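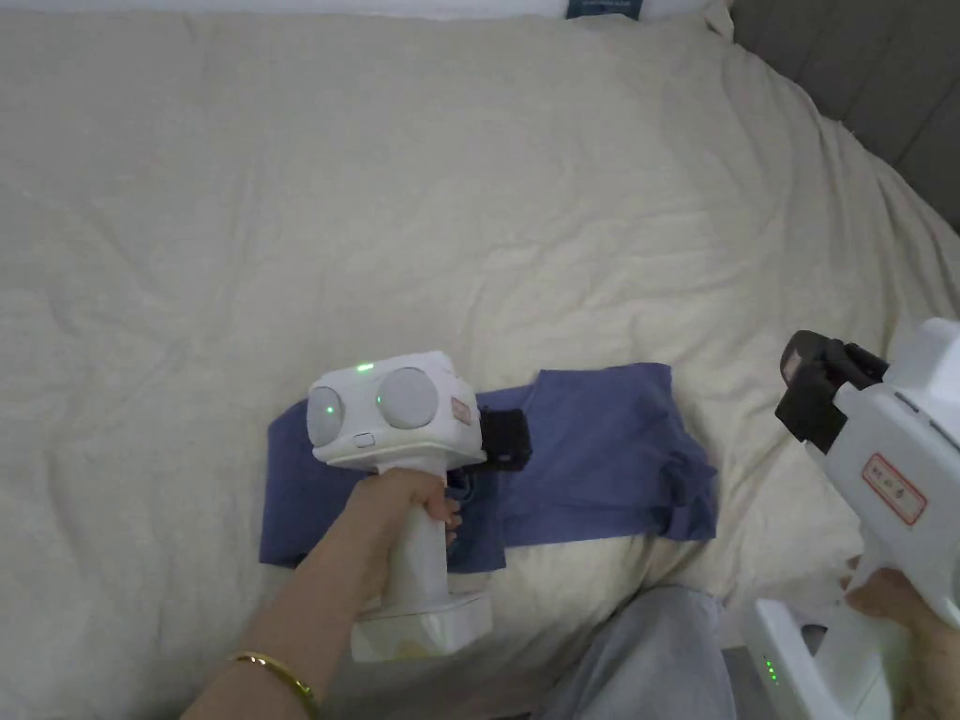 One gripper over the blue shirt, the other off to the right, green lights on.

September, and I have spent most of it thinking about T-shirts. Long day, sore shoulders, but the new aligner in Gustik finally runs from start to finish and I'm so pleased I could hug somebody (Leszek was nearest and he declined).

The trouble was timing. The left and right streams each keep their own clock, and by the end of a long fold they had drifted apart, so the planner thought one hand was pulling cloth the other hadn't grabbed yet. Sabina said weeks ago that we should resample both to 100 Hz before anything else touches them. I argued. She was right, and I told her so over lunch — she was very nice about it, which made it worse!

So now everything gets resampled first, then matched, and I reran all 767 episodes this afternoon. Only 8 failed. Eight! Last week I couldn't even get the log viewer to open half of them.

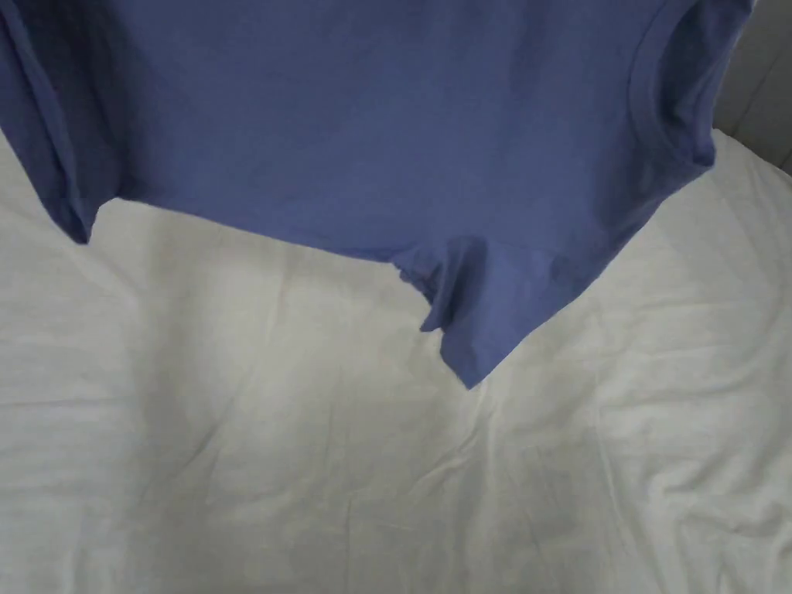 What still bugs me is the sleeves. The segmenter is happy with a big flat patch of blue, but give it a sleeve hanging down with a bunched bit next to it and it starts guessing, and then the grasp points hop all over the place from one step to the next. Renata wants to smooth them over time. I'd sooner fix the mask, but I said that about the clocks too, so maybe I should hush and try her way first.

Left the training job going at 6 p.m. and came home. Need to remember to ask Eugeniusz for more disk space, and to bring back his mug.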